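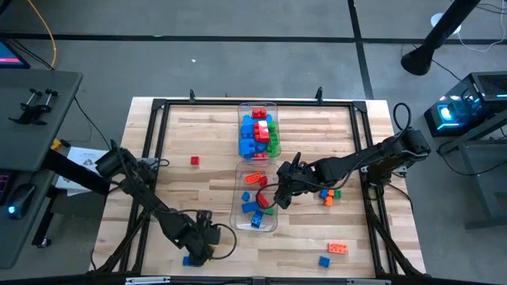 Two clear containers on the tabletop, with toy blocks in the upper one.

Home | Collections | Data Cards | Access | Contact

Last updated: Feb 17, 2021

# Sallton Court-Martial Records: Data Card

## Summary

The Sallton collection indexes courts-martial in which the accused refused deployment, left a unit without leave, or sought discharge as a conscientious objector. Each row represents one proceeding. The current release covers 64 proceedings, 34 of which include a full or partial transcript.

## Sources

Records were drawn from the Ulloa reading room, from defense counsel who agreed to deposit their files, and from newsletters issued by the Flitby vigil network. Newsletter accounts are used only for attendance and public statements. They are never used to establish a charge, plea, or sentence.

## Fields

- `case_id`: internal identifier, stable across releases
- `charge`: article and wording as read at trial
- `plea`: as entered; later changes are recorded in `notes`
- `sentence_months`: confinement imposed, before any clemency
- `co_claim`: whether an objector application was on file at the time of trial
- `notes`: free text

## Known Limitations

Sentences reduced on appeal appear at their original length. In 17 proceedings the date of the objector application is disputed between the parties, and both dates are given in `notes`. Cases resolved by administrative discharge are outside the scope of the collection — users should not infer refusal rates from it.

## Privacy

Names of witnesses and family members have been removed. Names of the accused are retained only where the individual consented in writing. Removal requests are processed within 24 days.

## Maintenance

Vicente Barrientos maintains the index. Torben Kramer reviews transcripts before release. Files are distributed through the Grorkutero repository under its standard research terms.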